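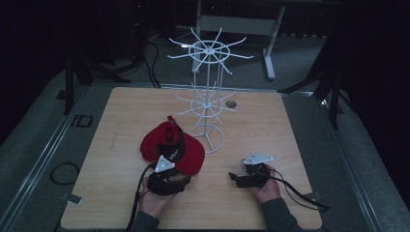 # Puvell Hand Kit Goes on Sale This November, and I Get to Tell You About It

I'm Consuelo Henao, and I run the small product team at Iltside. This is the first press release I've ever written myself, so forgive me if it sounds more like a letter (our usual writer is on leave and I said I'd do it!).

The news is that Puvell, our pair of hand-held grippers for recording manipulation tasks, goes on general sale in November. You get 2 grippers, one per hand, each with black jaw fingers, a white triangular marker plate on top and its own cable. You hold them, you do the job, and you come away with demonstrations you can train a robot on.

## Why caps?

We've picked a baseball cap and a white wire spinner rack as our show task, and I'm very fond of it. A cap has a stiff curved brim and a crown that gives way when you close on it, so where you take hold matters a lot. The left hand grips the edge of the cap while the right one stays open and ready to help. Then there are the arms of the rack, thin and set in two tiers, and the upper ones reach out well past the lower hooks. It's the kind of work a shop does every morning before opening, and people get the hang of it fast.

## What's in the box

- 2 Puvell grippers, left and right
- 2 marker plates, already mounted
- Cables for both hands
- A printed setup guide, 8 pages long
- A library of 37 starter tasks, cap and rack included

Spare jaw fingers are sold separately. We talked about putting a set in the box and I lost that argument on price - I may try again next year.

## Who has it already

Cullance, the retail fixtures company, had early kits all summer and gave us a long list of notes. The biggest change that came out of it is a softer trigger, so your fingers don't ache halfway through the afternoon. Dal Bello will handle sales and repairs in Europe, and we'll ship everything else from our own shop.

The first run is 100 kits. Orders open at 9 a.m. on launch day through the Iltside store, and schools can ask for a loan kit before they buy. Loans run for 8 weeks and we pay the postage both ways.

## Press contact

Write to me, Consuelo Henao, at the Iltside press desk. I can send review kits, the setup guide and the full task list, and I'm happy to get on a call if you'd like to talk cables or marker plates or hats.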